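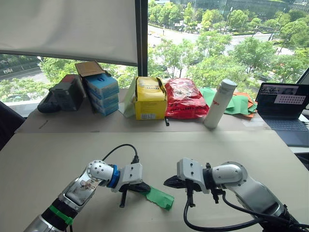 By Gwilym Gethin
Home Workshop Tips | 11 August 2022

Keeping a Folding Treadmill Running: Belt, Deck and Motor Bay

Most faults on a home treadmill start at the belt. A belt that runs dry or off center loads the motor, the motor draws more current, and the control board gets hot. By the time the display shows an error code the cause may be months old. The work below needs hand tools and an hour, and applies to most folding machines with a single drive motor at the front. My own is a Grunstead with 306 hours on it. Where your manual gives a different value, use the manual.

Tools and supplies

Hex keys, usually 5, 6 and 8 mm. A Phillips screwdriver with a long shaft. A steel tape. Masking tape and a marker. A vacuum with a narrow brush nozzle. Lint-free cloth. 100% silicone treadmill lubricant, in a bottle with an applicator tube. Avoid spray cans sold as general-purpose penetrating oil. The solvent attacks the belt backing and leaves the deck drier than before.

Before starting

Switch off at the machine, pull the plug from the wall and remove the safety key. Wait ten minutes before opening the motor cover. The capacitors on the lower control board hold a charge after the plug is out, and the small green or red LED on the board should be fully dark before you put a hand near it.

Level the machine first

A treadmill on an uneven floor will never track properly, and people waste a lot of adjustment on a belt that has nothing wrong with it. Place a spirit level across the side rails at the rear, then at the front. Turn the rear feet until both readings agree. On carpet, put the machine on a dense rubber mat and check the level again after a week, when the mat has settled.

If one foot does not touch the floor, press down on that corner and watch the frame. Movement at the fold hinge means the pivot bolts want tightening. Movement at the floor means the foot wants turning.

Checking lubrication

Stop the belt. Slide your hand between belt and deck at the middle of the walking area, as far in as it will go, and rub the underside of the belt. A light, slippery film is correct. Dry, warm or dusty means it is due. Oil that drips or pools at the side rails means too much has been applied, and the excess should be wiped out with a cloth pulled through from side to side.

Interval depends on use. Three hours a week at walking pace works out to lubrication every three months or so. Runners should halve that. In a heated room in winter the film dries sooner, so I do an extra check in October.

Applying it

Loosen both rear roller bolts by the same number of turns and write that number on a piece of masking tape stuck to the end cap. Lift one edge of the belt. Lay down a zigzag of silicone from just behind the motor cover to 12 inches short of the rear roller, keeping to the area where your feet land. Repeat from the other side. Tighten the bolts by the number on the tape, plug in, and run the belt at the slowest speed for five minutes with nobody on it. Then walk on it for another five, placing your feet left and right of center to spread the film.

Decks with a factory wax coating are a separate case. Silicone on a waxed deck turns the wax to a gray paste that collects on the front roller. The Wesoddale machines I have opened were waxed and carried a label on the frame saying so.

Belt tension

A slack belt hesitates when the foot lands. An overtight belt wears the roller bearings and stretches unevenly. With the machine off, lift the belt at its midpoint. You should get 2 to 3 inches of clearance above the deck on a normal home model. If there is more, turn both rear bolts clockwise a quarter turn each and test again. Never turn one bolt alone when setting tension.

If the belt still slips after a full turn in total, stop. The slip is probably at the drive belt between motor and front roller. To check, walk slowly and hold back against the belt using the handrails, with the motor cover off and a second person watching from a safe distance. If the front roller stops while the motor pulley turns, the drive belt is slipping. If the roller keeps turning under a stalled walking belt, the walking belt is slipping.

Tracking

Run the belt unloaded at 3 mph and stand behind the machine. If the belt drifts left, turn the left rear bolt clockwise a quarter turn. If it drifts right, turn the right one. Allow two full minutes before judging. On some machines the adjuster works in reverse, which will be obvious at the first quarter turn; undo it and go the other way. Keep hair, sleeves and the hex key clear of the roller.

The motor bay

Vacuum it twice a year, and more often with a dog in the house. Lint settles on the motor fan, on the heat sink of the control board and around the speed sensor. Use the brush nozzle and hold it clear of the board itself. Do not use compressed air, which drives lint into the motor brushes and bearings.

The speed sensor is a small reed switch or optical pickup mounted near the front pulley. If the machine starts, runs for a few seconds and stops with a speed error, clean the sensor face and check its gap to the magnet. Between 2 and 3 mm is typical. The bracket bends easily.

Motor brushes, where fitted, unscrew from the sides of the housing under plastic caps. Mark each one before removal so that it goes back in the same slot the same way up. Replace in pairs when the carbon is under half its original length. The Fang replacement set I fitted came without caps, so keep the old ones.

Power supply

Plug directly into a wall outlet on its own circuit if you can. Long, thin extension cords drop voltage under load, and the motor runs hot. Surge protectors are fine if rated for the current on the machine's data plate. Nuisance tripping on an arc-fault or GFCI breaker is common with older motor controllers, and is a question for an electrician.

Keeping a log

I keep a card taped inside the motor cover with the hours reading, the date and the job done. Mine has 51 entries. A Cundeo label printer made the column headings, but pencil does just as well and survives the heat.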